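Packaging Materials Technician (fixed term)
Zistard, Korngate site
Reference: film and flexible packaging

Zistard tests flexible packaging for food and household goods producers. The Korngate laboratory has an opening for a technician to carry out routine measurements on clear films, bags and pouches. The position reports to Weronika Domański.

Duties
Conditioning and cutting of specimens. Tensile, tear and seal strength testing to written procedures. Thickness and haze measurement. Entry of results in the sample register, including rejected specimens and the cause of rejection. 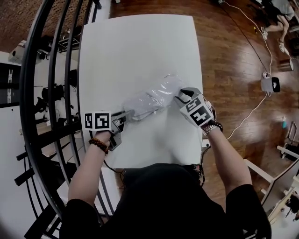
The technician will also maintain the retained sample store, which holds 3,000 items, and dispose of expired samples according to the retention schedule. Calibration of the tensile frames is done by an outside contractor; daily checks are not.

Requirements
A two-year technical degree or 3 years of laboratory work. Competence with spreadsheets. Ability to stand for most of a shift. Prior work with polymer films is useful but training is given on site. 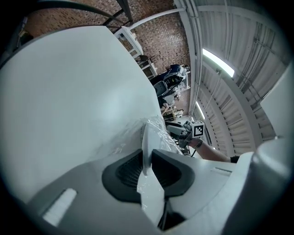 Terms
Full time, day shift, starting in October. The contract runs for 2 years. Travel to the Posent plant is required for sample collection and is reimbursed.

Applications
Send a resume and the names of two references to Dariusz Szewczyk, Personnel, by July 30, 2021. Incomplete applications will be returned.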